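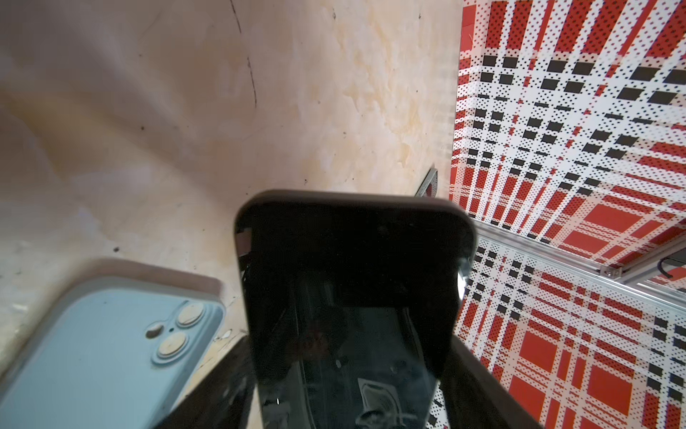 Fig. 1. A smartphone with the screen switched off.

Unit 10: Who is online, and how do we measure it?

In the Canero survey, 1,929 persons kept a paper diary of their internet use during one week. From these, 457 also installed the Clinero meter on their phone. Please compare the two methods before the class on Tuesday.

The diary measures what people remember. Short visits, for example checking the weather, are often missing in it. The meter records all visits, but it does not know who is holding the phone.

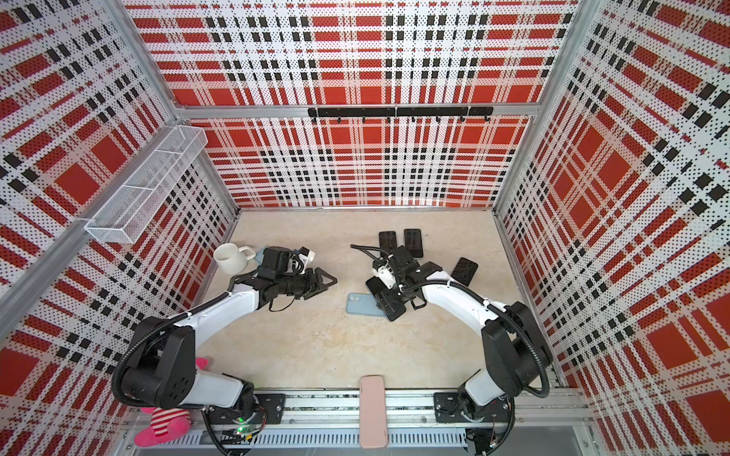 Fig. 2. Five smartphones, a mug and a soft toy.

Terms to learn: reach, frequency, time spent, panel, self-report.

Reading: Farouk report, page 53, only the table and the notes under it. Write down which age groups were left out of the panel.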